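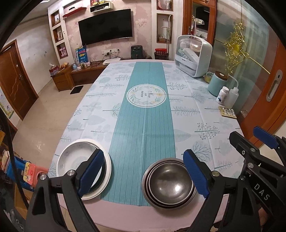
How a Table Gets Ready for Dinner

Hello! My name is Danuta Borkowska and I write small lessons about the house for children who like to ask why. In this lesson we look at the dining table. You sit at one every day, I think, but maybe you never asked how it gets dressed before a meal.

Yes, dressed. A table wears clothes, almost like you do. First comes the big piece, then the small piece, then the dishes. If you do it in another order, you must take everything off and start again. I did this once in June, when guests were already at the door, and I still remember how fast I had to work.

The tablecloth

The biggest piece is the tablecloth. It covers the top of the table and protects it. When soup jumps out of a spoon, it lands on the cloth, and a cloth can be washed. A table cannot go into the washing machine!

Tablecloths can be plain or they can have a pattern. A pattern that is made by pressing color on the cloth is called a print. On the white cloth in my picture the print shows trees and leaves in a pale blue-green color. One tree has no leaves at all, only many branches that spread wide. Another branch has round berries with dots on them. I like a cloth like this for children, because while you wait for the food you can travel with your finger from one tree to another.

How big should a tablecloth be? It depends on the table. Some people like it to hang down a long way at the sides, and some like to see the edge of the table. The table in the picture has a rounded pink edge, and you can see it at the near end and at the far end. Rounded is good when you are small and your head is at the same height as the table.

If you want to know how long your own table is, here is a way. Take a measuring tape and ask a friend to hold one end. Suppose your table is 100 centimeters long and you want 5 centimeters of cloth to hang down at each end. Then you need 100 and 5 and 5 more. Can you add them? The cloth must be 110 centimeters long.

The runner

Now comes the piece with the funny name. A table runner does not run anywhere. It is a long narrow strip that lies down the middle of the table, from one end toward the other. In old houses there were also runners on the floor, long carpets in the corridor, and the word is the same.

What is a runner for? It makes the middle of the table look special, and it shows you where the middle is. The big dishes that everybody shares can stand there.

The one in the picture is teal. Teal is a color between blue and green, and it is also the name of a small duck that has some of this color near its eye and on its wings. The strip is ribbed, so it has many thin raised lines. On it there is a white oval, and around the oval goes a ring of green leaves with small yellow-orange flowers. There is some small dark writing inside the ring too, but I cannot read all of it.

Look also at the folds. When cloth or another soft material stays folded for a long time, it remembers the place where it was bent. The line that stays is called a crease. You can do an experiment with a sheet of paper: fold it in half, press it with your fingernail, and open it again. The line is still there. You can make it flatter, but it is very hard to make it go away completely. With many cloths we can use an iron, and the heat and a little steam help the threads to lie straight again. Ironing is a job for a grown-up.

Does your runner look narrower at the far end?

Érica Coutinho is eight years old and she lives on my street. She asked me why the runner in the picture gets thinner and thinner. Did somebody cut it badly?

It is a very good question. Things that are far from us look smaller than things that are near. The far end of a long table looks smaller than the near end, and the runner looks narrower too. Painters call this perspective. If you stand at one end of a long table and close one eye, you will see it. Then walk to the other end and look back. Now the first end is the small one!

Why dishes sit inside each other

When a table is not ready yet, the dishes often wait on it in a stack. A stack is a pile where one thing is on top of another. When one thing goes inside another, like a small bowl in a bigger bowl, we say that they are nested. I think the word comes from a nest, where things lie close and cozy together.

On the right side of the cloth there are shiny metal bowls, nested. Look at their rims. The rim is the top edge of a bowl. You see one circle inside another circle, and all these circles have the same middle. There is a long word for this: concentric. When you throw a stone into a quiet pond, the waves make concentric circles as well.

On the left is another stack. Its lowest part is a wide plate, cream-white. Then comes a dish with a dark rim, and on the top is a white bowl with a weak gray pattern inside. The widest is at the bottom. Try it the other way with your plastic cups, a small one below and a big one above, and you will feel how it wobbles. Please don't try it with your grandmother's plates.

Why does metal shine?

The inside of the metal bowl has bright spots of light in it. Polished metal is very smooth, so the light that falls on it jumps back to your eyes like a ball from a wall. We call this a reflection. A rough thing, for example a brick, sends the light in all directions, and you don't get the bright spots.

Take a metal spoon and look into the round hollow side. You are upside down! Turn the spoon and look in its back. Now your head is up again, but your nose is very big. My neighbor Aurelio Aranda showed me this when I was already a grown woman, and I played with the spoon until my tea was cold.

A place for small things

Many families keep a box on the table or near it. The white one at the far corner has rounded corners and a clear front. A word for clear is transparent. It means that light goes through and you can see what is behind. With a transparent front you know what is in the box before you open it, and you don't have to ask your mother five times.

Now you can help

When your family gets ready for dinner, ask if you may do one of these jobs.

Pull the tablecloth until it hangs the same on both sides.

Lay the runner in the middle. Stand at the end of the table and check if it is straight.

Carry the bowls. Metal ones are good for beginners, they don't break if they fall — but they make a terrible noise.

Take plates one at a time, with two hands.

Words to remember

Print: a pattern put on cloth with color.
Runner: a long narrow strip for the middle of a table.
Crease: the line that stays after a fold.
Nested: one inside another.
Rim: the top edge of a bowl or a cup.
Concentric: circles with the same middle.
Transparent: you can see through it.

Next time I will write about spoons, forks and knives, and why the fork came to the table so late.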